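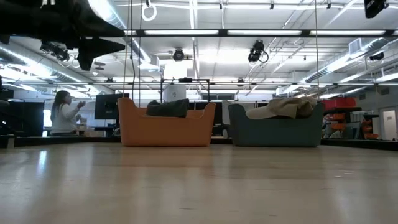

About Sollby Crime Desk

Sollby Crime Desk is a local news site covering police, courts and fire calls in Sollby and the towns next to it. We started in July with one page of court listings. We now publish every weekday, and on weekends when something serious happens.

Most of our stories begin with a police log, a court filing or a call from a reader. We check each one with the agency involved before it goes up. If we can't confirm a report, we either hold it or say plainly which part is unconfirmed.
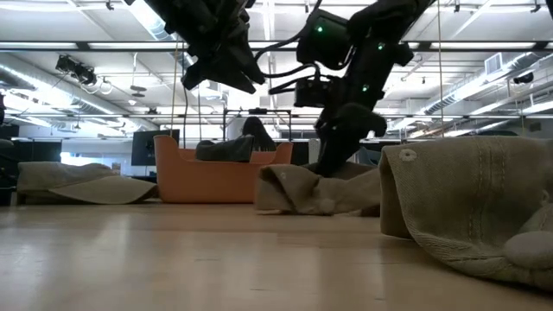

We name adults once they have been charged. We do not name people who report sexual assault, and we do not name anyone under 18. When a case is dropped or ends in an acquittal, we update the original story and put the outcome at the top.

The desk has two full-time reporters and 12 freelancers. Last year we published 781 stories, and roughly half came out of the county courthouse on Drosum Street.

Who pays for it

The site is owned by Nakberg Local Media, which also runs the Wilczyńska Road traffic page. Money comes from ads and reader subscriptions. Advertisers do not see stories before they run.

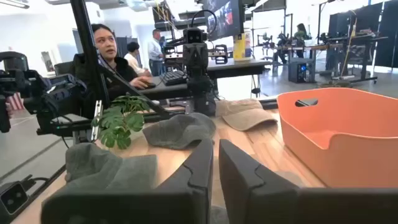 Corrections and removal requests

Send corrections through the contact form with a link to the story. We answer within 14 days, usually sooner. Requests to remove a story are read by both reporters and the editor. Please attach any court papers that support your request.

If you need the police right away, call 911. We do not pass on emergency reports.

Page last updated Tuesday, January 28, 2020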